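플라켈리에(Flarkelier) 비닐 회수 사업 중간 보고

2021년 6월 26일
받는 분: 스쿠콘 지원사업팀 Serpil Aydoğan 님

세르필 님, 안녕하세요! 지난번 통화에서 "표만 보내지 말고 현장 이야기를 좀 써 달라"고 하셔서 이번에는 정말 편지처럼 씁니다. 숫자도 중간중간 넣었으니 정산 담당하시는 분께 그대로 넘기셔도 되고요, 회계 양식은 평소처럼 따로 올려 두었어요.

먼저 제일 궁금해하실 것부터요. 3월에 시작한 이후로 프루로브비에서 모은 포장 비닐이 모두 2,630kg입니다. 신청서에 적은 상반기 목표가 2,000kg이었으니까 넘겼어요. 저는 사실 못 채울 줄 알았습니다(4월 중순까지는 제 엑셀이 정말 우울했거든요). 갑자기 늘어난 건 시장 쪽 가구점 골목이 들어오면서부터예요. 매트리스랑 소파를 싸는 비닐이 크고 깨끗하고 두껍고, 한 번 나오면 한 아름씩 나옵니다. 식품 가게에서 나오는 얇은 봉투하고는 비교가 안 돼요.

다만 무게만 보시면 좀 부풀려 보일 수 있어요. 2,630kg은 우리가 수거해서 저울에 올린 값이고, 여기서 선별하다가 버린 것이 300kg입니다. 대부분 박스 테이프가 통째로 붙은 것, 안쪽에 음식물이 묻은 것, 그리고 은색 과자 봉지처럼 재질이 겹으로 된 것들이었어요. 재질이 겹으로 된 건 지금 우리 수준에서는 방법이 없어서 그냥 일반 폐기물로 보냈습니다. 보고서에 이걸 빼고 쓰고 싶은 유혹이 조금 있었는데, 작년에 다른 사업 보고서 읽으면서 제가 제일 답답했던 게 이 부분이라 그대로 적어요.

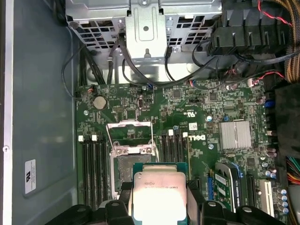 Dell 데스크톱 본체와 Intel Xeon 프로세서

선별 이야기를 이어서 할게요. 신청서에는 "투명과 유색으로 나눈다"라고 한 줄로 적었는데 막상 해 보니 이 한 줄이 일의 절반이네요. 투명한 줄 알았는데 접어 보면 푸르스름한 것도 있고, 투명한데 한가운데 로고가 크게 찍힌 것도 있고요. 처음 한 달은 사람마다 기준이 달라서 같은 비닐이 어제는 투명 자루에, 오늘은 유색 자루에 들어갔어요. 그래서 벽에 실물 견본을 붙였습니다. 손바닥만 하게 잘라서 투명 쪽, 유색 쪽에 붙이고 애매한 건 전부 유색으로 보내기로 했더니 말다툼이 싹 없어졌어요! 투명 물량이 조금 줄긴 했는데 반품이 안 들어오니 훨씬 마음이 편합니다.

반품은 딱 한 번, 5월 초에 있었어요. 받아 주는 곳은 계획대로 테킨(Tekin)이고요, 압축한 덩어리를 풀어 보더니 PVC 랩이 섞였다고 사진이 왔습니다. 정육점에서 쓰는 랩이었는데 제가 직접 받아 온 자루라 할 말이 없었죠. 폴리에틸렌에 PVC가 섞이면 녹일 때 문제가 생겨서 적은 양도 싫어하더라고요. 그 뒤로 정육점과 생선 가게는 수거 대상에서 뺐고, 안내문에도 "늘어나면서 손에 달라붙는 랩은 안 받아요"라고 써 넣었습니다. 이 문장 하나 고르는 데 오후가 다 갔어요. "PVC 제외"라고만 쓰면 가게 사장님들은 모르시고, "랩 제외"라고 쓰면 팔레트 감는 랩까지 안 주시거든요. 팔레트 랩은 우리가 제일 반기는 물건인데요.

그리고 주민 설명회요. 신청서에 약속한 대로 상반기에 2회 열었습니다. 첫 번째는 분위기가 꽤 팽팽했어요. 한쪽에서는 플라스틱을 아예 쓰지 말자는 운동을 해야지 왜 치워 주는 일을 하느냐고 하셨고, 다른 쪽에서는 어차피 다 태우는 거 아니냐, 분리수거 자체가 쇼라고 하셨어요. 저는 양쪽 말이 다 조금씩 이해가 됩니다. 포장 비닐 덕분에 가구가 안 젖고 안 긁히는 것도 맞고, 다 쓴 비닐이 시장 배수구를 막는 것도 맞으니까요. 그래서 두 번째 설명회에서는 찬반 이야기를 접고 그냥 자루를 풀어서 같이 선별을 해 봤어요. 의외로 이게 훨씬 재미있었나 봐요. 예정보다 한참 늦게 끝났고, 가구점 골목 사장님들이 합류하신 것도 그날 이후입니다.

설명회에서 나온 질문은 따로 모아 두었는데, 제일 많이 들은 것 하나만 옮길게요.

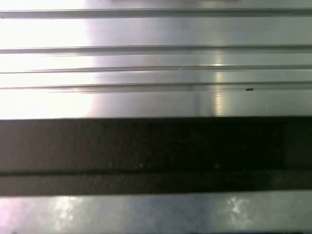 비닐을 꼭 물로 씻어서 내놓아야 하나요?

가게에서 나오는 포장 비닐은 흙이나 먼지만 털어 주시면 되고, 음식물이 묻은 것은 일반 쓰레기로 버려 주세요.

씻어서 주시는 분들이 계신데 사실 젖은 채로 접혀 오면 오히려 곤란해요. 자루 안에서 냄새가 나고 무게도 헛나오고요. 6월 들어 더워지니까 이 문제가 더 커져서, 젖은 비닐은 받은 날 줄에 널었다가 다음 날 다시 재기로 했습니다. 위 수치에서 6월분은 전부 말린 뒤의 무게예요. 그 전 달들은 그렇게까지 못 했으니 직접 비교는 조심해 주세요.

예산은 크게 벗어난 데가 없어요. 자루값이 예상보다 많이 나갔고(얇은 걸 샀더니 가구점 비닐에 모서리가 다 터졌어요, 제 실수입니다) 대신 홍보물 인쇄비가 남았습니다. 안내문을 흑백으로 바꾸니까 확 줄더라고요. 이 두 항목 사이에 금액을 옮겨도 되는지 여쭤보고 싶어요. 협약서에는 항목 변경 시 사전에 서면으로 알리라고 되어 있던데, 이 보고서로 갈음해도 되는지 아니면 양식이 따로 있는지 알려 주시면 바로 맞추겠습니다.

잘 안 된 것도 적을게요. 학교 연계 프로그램은 시작을 못 했습니다. 학사 일정이 계속 바뀌는 바람에 날짜를 잡았다가 취소하기를 반복했고, 결국 가을로 미뤘어요. 교재는 초안이 나와 있어요. 읽어 보고 싶으시면 보내 드릴 수 있는데, 아직 문장이 좀 딱딱해요. 플라스틱 종류 설명하는 쪽은 제가 봐도 졸립니다. 그리고 수거 요일표를 가게마다 다르게 짰던 건 욕심이었어요. 기억하는 분이 없어서 제가 전화를 돌리느라 아침이 다 갔거든요. 지금은 골목 단위로 묶어서 돌고 있고, 전화도 거의 안 합니다.
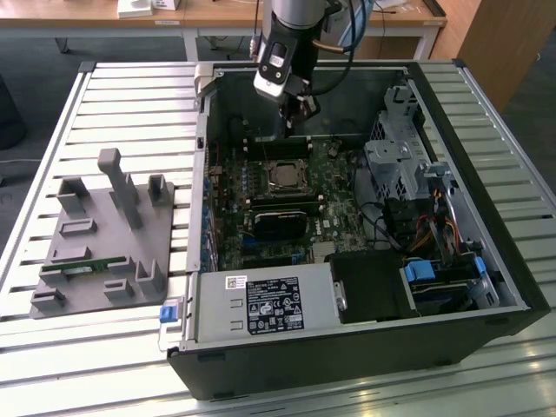

하반기에 하려는 것

우선 가구점 골목에서 했던 방식을 큰길 건너 가전 매장들 쪽으로 넓히려고 합니다. 냉장고나 세탁기 포장에서 비닐이 꽤 나오는데 스티로폼이랑 같이 묶여 나오는 게 문제예요. 스티로폼은 우리 사업 범위가 아니라서 손을 안 대고 싶은데, 매장에서는 당연히 한꺼번에 가져가길 바라시죠. 7월에 매장 몇 곳과 먼저 이야기해 보고, 도저히 안 되겠으면 가전 쪽은 포기하고 옷가게 쪽으로 방향을 틀 생각이에요. 옷 한 벌씩 싸는 비닐은 얇아도 아주 깨끗하거든요.

테킨하고는 매입 단가를 다시 이야기 중입니다. 투명 비닐만 따로 압축해서 보내면 단가를 올려 줄 수 있다고 했는데 아직 서면으로 받은 건 없어요. 확정되면 수입 항목을 고쳐서 다시 보내 드릴게요. 그 전까지는 예산표를 원래 단가 그대로 두겠습니다.

선별 기준표도 정식으로 만들려고요. 지금은 벽에 붙은 견본이 전부라서 제가 휴가라도 가면 조금 불안합니다. 사진 말고 실물 견본이 들어간 얇은 책자를 생각하고 있어요. 만져 보고 구겨 봐야 아는 게 많아서요. 소리도 달라요, 정말로요. 뻣뻣하게 바스락거리면 폴리프로필렌일 때가 많고 폴리에틸렌은 좀 더 조용하게 접힙니다. 물론 소리만 듣고 고르면 틀릴 때도 있어서 마크가 있으면 마크부터 봅니다.

마지막으로 부탁이 하나 있어요. 가을에 한번 내려오시겠다고 하셨잖아요. 가능하면 가구점들 물건 들어오는 오전에 맞춰 오시면 좋겠어요. 오후에 오시면 이미 다 묶어 놓은 자루밖에 못 보시거든요. 편하신 날짜 몇 개만 주시면 골목 사장님들께는 제가 미리 말씀드려 놓을게요. 예산 항목 건은 다음 자루 주문 전에 답을 주시면 제일 좋고요!

고맙습니다.
플라켈리에 사업 담당 드림

관련 글
프루로브비 시장 비닐 수거 안내문 (흑백 인쇄용)
플라켈리에 사업 신청서 요약
두 번째 주민 설명회 기록
팔레트 랩과 식품 랩, 어떻게 다른가요
스쿠콘 지원사업 정산 양식 모음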